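Mosard Planner – planificación y control de contacto para brazos manipuladores

Mosard Planner es el módulo de planificación de Norkeo para brazos de seis y siete ejes que trabajan con objetos articulados: puertas, cajones, tapas abatibles, palancas y válvulas de cuarto de vuelta. Calcula trayectorias libres de colisión, elige la postura de agarre y mantiene la fuerza dentro de los límites fijados mientras el objeto se mueve sobre su propio eje o guía.

Se entrega como biblioteca de C++ con interfaz en Python y como nodo para ROS. Funciona en un PC industrial con Linux y no necesita tarjeta gráfica, salvo para el entorno de simulación.

Qué incluye

Planificador de movimiento. Combina una búsqueda por muestreo con un suavizado posterior que respeta los límites de velocidad, aceleración y par de cada articulación. El usuario puede fijar zonas prohibidas, orientaciones obligatorias de la herramienta y una postura preferida del codo.

Modelo de articulación. Cada objeto se describe con su eje o guía, su recorrido y su rozamiento. Cuando el eje no se conoce con exactitud, el módulo lo estima durante los primeros centímetros de movimiento y corrige la trayectoria en marcha. La estimación puede desactivarse si el plano de la instalación es fiable.

Control de contacto. Lazo de impedancia a 500 Hz con lectura de un sensor de fuerza en la muñeca o, en los brazos que lo permiten, de los pares articulares. La rigidez se ajusta por separado en cada dirección. En una puerta, lo habitual es dejar blanda la dirección radial y rígida la tangente al arco.

Selector de agarre. Propone poses para pinzas paralelas y las ordena según la holgura de los dedos, la distancia a singularidades y el recorrido que queda disponible después de agarrar. Este último criterio evita el fallo más corriente al abrir puertas – un agarre correcto desde el que el brazo ya no puede completar el giro.

Registro. Guarda consignas, medidas, estado del planificador e imágenes de cámara con una misma base de tiempo. Los registros se exportan a CSV o se reproducen en el visor Floltside.

Simulación con Durrani

La licencia completa incluye Durrani, el simulador que usamos para ajustar el planificador antes de pasar al brazo real. Carga modelos URDF y MJCF, y ejecuta la misma biblioteca de control que el equipo físico, sin recompilar.

Durrani trae una cámara virtual solidaria con la pinza, cuya posición y campo de visión se pueden cambiar desde el archivo de configuración. Los objetos se representan con mallas sencillas para que la simulación no se ralentice; los pomos, por ejemplo, son esferas facetadas. En la vista de la escena de puertas, la pinza está abierta y tiene el pomo gris claro más cercano justo delante, mientras que otro pomo queda más lejos, a la izquierda, en una segunda puerta de madera. Esta disposición sirve para probar el selector de agarre con dos candidatos de forma parecida, y también la comprobación de holgura entre los dedos y el panel. El usuario indica el objeto por su nombre en el modelo o deja que el módulo de percepción entregue la pose estimada. 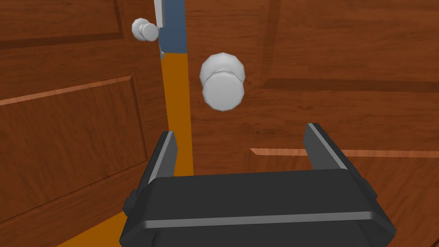

La biblioteca de escenas contiene 979 variantes de puertas, cajones y armarios, con distintas medidas, texturas y rozamientos. Se pueden añadir escenas propias. Un conversor de línea de comandos revisa las mallas, calcula las inercias que falten y avisa de los ejes mal orientados.

Requisitos

Sistema operativo: Ubuntu 18.04 de 64 bits
Memoria: 8 GB (16 GB con Durrani)
Comunicación con el brazo: Ethernet, con controlador en tiempo real del fabricante
Pinza: paralela, con lectura de apertura
Sensor de fuerza: seis ejes, opcional en brazos con medida de par

Licencias y soporte

La licencia de evaluación dura 30 días y no limita funciones. La licencia de desarrollo es por puesto; la de ejecución, por brazo instalado. Ambas incluyen 2 años de actualizaciones. La instalación sin conexión a internet está disponible bajo pedido.

El soporte técnico se presta por correo, en español e inglés. Para integraciones con brazos que no figuran en la lista de compatibilidad, conviene enviar el URDF y la descripción del protocolo antes de pedir presupuesto. Responsable de producto: Fouzia Rizvi. Integración y controladores: Heino Pētersons.

Productos relacionados

Floltside – visor y análisis de registros
Durrani – simulador, licencia independiente
Mosard Percepción – estimación de pose con cámara de profundidad
Mosard Planner para bases móviles

© 2020 Norkeo. Todos los derechos reservados | Contacto | Aviso legal | Volver arriba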